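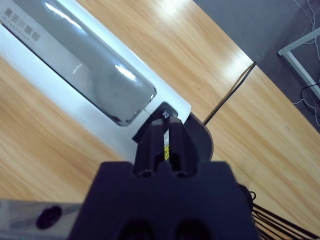 Frequently Asked Questions: Kanurix Computing Service for Chemistry

General

What is the Kanurix service?

Kanurix is the shared computing service for chemical research at the Lellilden Institute. It provides processor time, licensed modeling software and disk storage to research groups that carry out electronic structure calculations, molecular dynamics simulations and related work. The service is open to all departments of the Institute and, under a separate agreement, to partner laboratories at Itosden.

Who may apply for an account?

Faculty, research staff, postdoctoral fellows and graduate students may apply. Undergraduate students may be added to an existing group account at the request of their supervisor. Visiting researchers must name a host group, and their access ends on the last day of the visit.

Do I need programming experience?

No. Most users prepare their input files from the templates supplied in the shared directory. Some familiarity with the command line is helpful, and an introductory session is offered at the start of each semester. Users who wish to compile their own programs should read the section on software before doing so.

Accounts and Allocations

How is computing time allocated?

Each group receives a standard allocation of 4000 core hours per quarter. Hours that are not used by the end of the quarter are not carried forward. A group that expects to need more may submit an extended request, consisting of a short scientific justification and the timing results of at least one test calculation.

When are extended requests reviewed?

Requests are reviewed once per quarter, and the first review of the year is held in March. A request received after the review has closed is held for the next one. Groups preparing a thesis or a revised manuscript may ask for a short-term increase at any time.

What happens when my allocation runs out?

Jobs that are already running will finish. New jobs may still be submitted, but they are placed in the low-priority queue and start only when other users have left processors idle.

Software

Which programs are available?

The current list is kept in the file named "modules" in the shared directory. It includes packages for density functional theory, coupled cluster methods, classical force field simulation and the plotting of orbitals and surfaces. The Shao workflow manager, developed at the Institute, is installed for all users and is the recommended way to run long series of related calculations.

Can I use a package for which my group holds its own license?

Yes, provided that the license permits installation on a shared system. Please send a copy of the license terms with your request. The service will install the package in a directory that only your group can read.

Which method and basis set should I choose?

The service does not give scientific advice on individual projects. As a general matter, users are encouraged to test a small model system first - a truncated ligand, for instance, or a single solvent molecule - and to compare the result with published values before starting a large calculation.

My geometry optimization does not converge. What should I do?

Check the starting structure, the charge and the spin multiplicity. Errors in these three entries account for most of the failed jobs reported to us. If they are correct, restart from the last geometry with a freshly computed Hessian. Very flat potential energy surfaces may require a smaller step size or a finer integration grid.

Storage and Data

How much disk space do I have?

Every account has 20 gigabytes in the home directory, which is backed up each night. Scratch space is much larger but is not backed up, and files left there are removed after the job's retention period has passed. Checkpoint and wavefunction files should be copied elsewhere promptly if they will be needed again.

Can deleted files be recovered?

Files in the home directory can usually be restored from the nightly copy. Files in scratch space cannot.

Publications and Support

How should the service be acknowledged?

Please include the following sentence in any publication: "Calculations were performed on the Kanurix computing service of the Lellilden Institute." Groups at Itosden should add the number of their partner agreement.

How do I report a problem?

Call extension 2131 for account questions and extension 1355 for software and queue problems. Have the job number ready, along with the full path of the input and output files. Please do not delete the output of a failed job until the report has been closed.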